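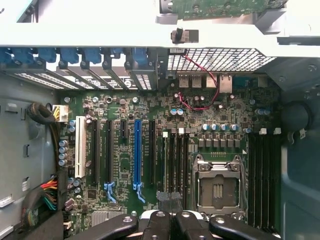

**Desktop Disassembly and Parts Recovery – Project Report**
Prepared by Marianna Lis, Drultmont
30 August 2020

The project examined how a desktop computer is laid out and the order in which its parts may be removed for reuse. The expansion slots and their blue latches were recorded first. 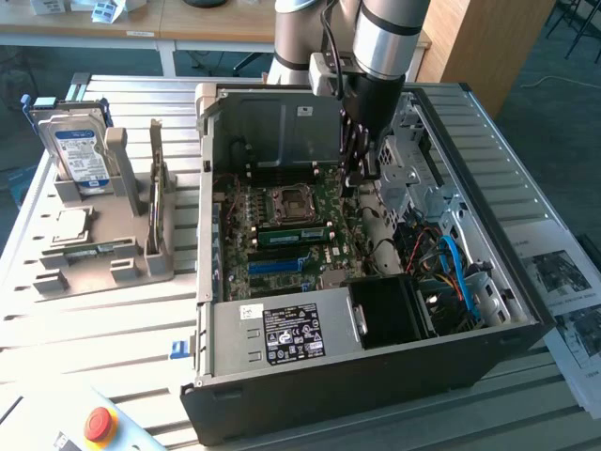 Memory and storage were treated as separate stages. The case was laid on its side for this work – a single green RAM module sits below the empty CPU socket, and a bright blue SATA cable runs near the drive cage. Labour was limited to 30 minutes per stage.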